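Munro Street Community Kitchen
Walk-through checklist, dishwashing and drying area
Inspected by: Bastien Gilbert
Date: June 14, 2020

Marks used: OK, FIX, WATCH. "Kind of fine" is no longer a mark. Please stop writing it in.

1. Hot water reaches the sink within 20 seconds
OK. The left tap takes a little longer and complains while doing it.

2. Floor mats flat, no curled corners
FIX. The corner by the pantry door has been curling since March. Someone has put a can of tomatoes on it. A can of tomatoes in a walkway is a second hazard guarding the first.

3. Knives stored separately, never left under suds
WATCH. The sign is up and the sign is clear. I still found a paring knife at the bottom of the basin, using the method the sign warns about.

4. Sanitizer mixed to the label, test strips in date
OK on the mix. FIX on the strips, which expired quietly in the drawer. New ones ordered from Noltatton.

5. Drying racks: no rust, no bent rods, feet steady
OK for the big rack. FIX for the small one, which rocks if you set a mug down with any conviction. Move it to the plates-only shelf until the foot is replaced.

6. Nothing stacked higher than the rack can hold
WATCH. I have asked about the pan tower. I was told it has "always been like that," as was said of the last one, shortly before it wasn't.

7. Drip trays emptied and wiped at close
FIX. The tray under the Bremitz rack had a ring in it that I could date like a tree.

8. Dish towels changed every shift
OK. 17 clean towels on the shelf, folded by a person with standards. Whoever you are, please do the aprons next.

9. Electrical outlets near the sink covered and tested
OK. Test button clicks, power cuts, reset works. The radio lost its station and I have been forgiven.

10. Chipped plates and glasses pulled from use
FIX. Pulled 5 plates and 3 glasses. The blue bowl with the chip is everyone's favorite and is also leaving. It can hold paper clips in the office if there must be a ceremony.

11. Under-sink cabinet: no leaks, chemicals upright and labeled
WATCH. Dry today. One spray bottle says "the good stuff" in marker. Relabel or pour out. I did not smell it to find out and neither should you.

12. Gloves available in all sizes
OK for large. There is nothing but large. Lullotel says the small and medium are on back order.

Follow-up: all FIX items before the next community supper. WATCH items get looked at again on my next round, which I won't be announcing. Sign below the line, full name, not a smiley face.

Question sent in after the last round: 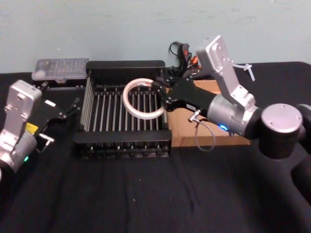 Can we towel-dry the plates if the rack is full?
Air drying is the rule here, so wash in smaller batches and wait for space. If the supper line is backed up, use a fresh single-use paper towel for each plate and leave the cloth ones for hands.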